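Two clocks, one buffer: the software behind Vrettos 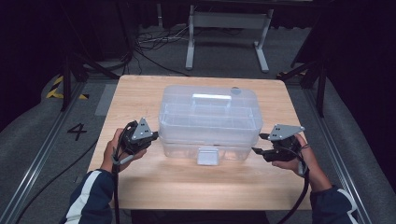
The first thing the lead developer of Vrettos wants to talk about is timestamps. Vrettos is the recording and alignment layer used at Korkero for two-handed manipulation work, and most of its code deals with the question of when something happened.

"Each gripper has its own clock and the camera has another," he says. "If you merge them by arrival time, you are recording the behavior of your USB stack. The first version did that. We trained on it for a month before anyone plotted the offsets."

The offsets were not large. On the old branch the left and right streams drifted apart by as much as 86 milliseconds over a long session. For picking up a block with one hand that hardly matters. For a task in which two grippers close on opposite sides of the same container, it means the policy learns that one side pushes first.

The current version estimates a clock model per device and resamples everything onto a common timeline when the session is closed. Raw packets are kept. "Resampling is a guess, and I want to be able to make a better guess later," he says. The common rate is a setting in the session file, and he would prefer that people left it alone.

Pose estimation is handled by a separate process called Dullico, written by a colleague who joined the interview for the second half. It publishes a pose and a covariance for each gripper. Downstream code used to ignore the covariance.

"People treated it as decoration," she says. "Now the loader rejects any segment where it goes over the limit. We lost 13 percent of the September recordings that way, and the retrained policy was better at the lift."

Clear plastic remains a weak point on the perception side. Depth returns from translucent walls are sparse and often land on whatever is behind them. The team stopped trying to repair the depth image and instead passes the planner a mask and a coarse bounding volume - enough to choose an approach direction, but too rough to choose a contact point. The contact point comes from the learned policy.

The planner, Prunoven, treats the two arms as one system with a constraint on the distance between the fingertips. She describes the constraint as soft until contact and hard afterward. Switching between the two modes caused most of the bugs in the last release, including one in which the solver returned a valid path for each arm and no valid path for both.

Asked what is still missing, he mentions tooling. Replaying a session takes 9 separate command-line flags, 2 of which have to agree with each other and are not checked. A viewer exists, but it reads the resampled data only, so it cannot be used to debug the resampler.

"That is next on my list," he says. "It was next on my list in the last release too."

The session file format will be frozen before the viewer is rewritten. Older recordings can be converted with the migration script in the tools directory, provided the raw packets are still there.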